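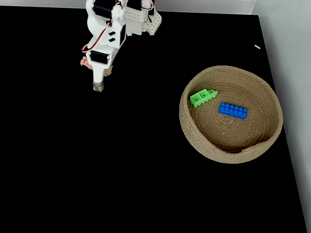
Toy brick table, woven basket with two bricks (items 1 to 9)

Nusetau Play Room
Monthly check of small toys, baskets and table
Month: March
Room no.: 40
Sheet no.: 1664
Start of check: morning, before opening

Marks: OK = no action. W = watch at next check. R = repair or take away.

TABLE

1. Top is flat, without cracks or raised places. OK
Comment: I passed the hand over all the surface. One small scratch near the wall side, not sharp.

2. Top is clean. W
Comment: On black color every dust is visible. Please wipe with damp cloth first and dry cloth after. Last month only the dry cloth was used and it left lines.

3. Table does not move when pushed. OK
Comment: The leg that was loose in the last check is now tight.

BASKET

4. Basket is the right one for this table (round, coiled, low sides). OK
Comment: Low sides are good here, small children can see the bricks and take them without turning the basket over.

5. Coils of the floor are tight, no finger can go between. OK
Comment: I pressed from the center to the outside. Nothing opened.

6. Rim is whole and keeps its shape. W
Comment: At one part of the front the rim is lower and looks folded. The thread there is not broken. I think somebody put a heavy thing on it, but I am not sure. Do not store other boxes on top of the basket. If the fold is bigger in next check, change to R and order a new one from Calimlim, order code 3090.

7. No loose fibers longer than a fingernail. R
Comment: Two fibers under the basket. I have cut them with scissors during the check, so this point can be closed.

BRICKS

8. Green brick: studs, edges and hollow side. OK
Comment: No white stress marks. The hollow side must be looked at also, because food goes in there. It was clean this time.

9. Blue brick: studs and edges. OK
Comment: Both rows of studs are complete. One corner is a little dull from use, but smooth.

10. Bricks are too large for the choke tube. OK
Comment: Tested each one in three directions with the Pivex tube.

11. Rest of the bricks in the storage box. W
Comment: The label on the box says 3000 but this is the article number, not the quantity. Please do not write it in the quantity column again. The lid closes hard on the left side.

CLEANING

12. Bricks washed this month. OK
Comment: Warm water and Nevton soap, then dried on a towel. The basket must not go in the water, only brush it.

Still open after this check: 2, 6, 11.
Copy of the sheet goes in the blue folder by the door.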